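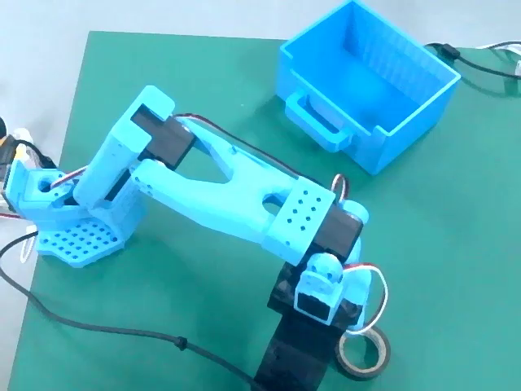

Mein Aufbau auf der Schneidematte, Arm aus hellblauem Druck

Ticket: Matte wellt sich, Sockel kippelt
Erstellt von Carmela De Luca, Aug. 21, 2024
Status: gelöst

Hallo zusammen, ich schon wieder! Meine grüne Schneidematte macht mich wahnsinnig. Sie liegt seit April auf dem hellen Tisch im Bastelzimmer, und seit einer Weile kippelt mir darauf die Grundplatte vom Arm (die flache mit dem Lochraster). Erst dachte ich, die Platte hat sich beim Drucken verzogen, also runter damit und auf die Glasscheibe vom Backofen gelegt: liegt satt auf. Die Matte dagegen hatte eine Beule, man konnte sie richtig wegdrücken, und daneben kam sie wieder hoch.

Was ich probiert habe:
- Matte umgedreht, eine Nacht liegen lassen. Nix.
- doppelseitiges Klebeband unter die Ecken. Hält 2 Tage, dann klebt alles außer der Matte.
- mit 4 dicken Kochbüchern beschwert, bisschen besser, aber die Beule ist gewandert (!)

Nachtrag: Ziad meinte, warmes Wasser in der Badewanne und danach flach unter Bretter. Gemacht, übers Wochenende liegen lassen, und jetzt steht alles ruhig. Kann also zu, danke!

Kommentare

Tullio Monti: Bitte nicht zu heiß, meine war danach Schrott.

Pierina De Luca: Und meine Kochbücher hätte ich gern zurück.

Dario Barbieri: Bei mir lag es an der Heizung unterm Tisch.

Diese Seite verwendet Cookies. Einstellungen | Alle akzeptieren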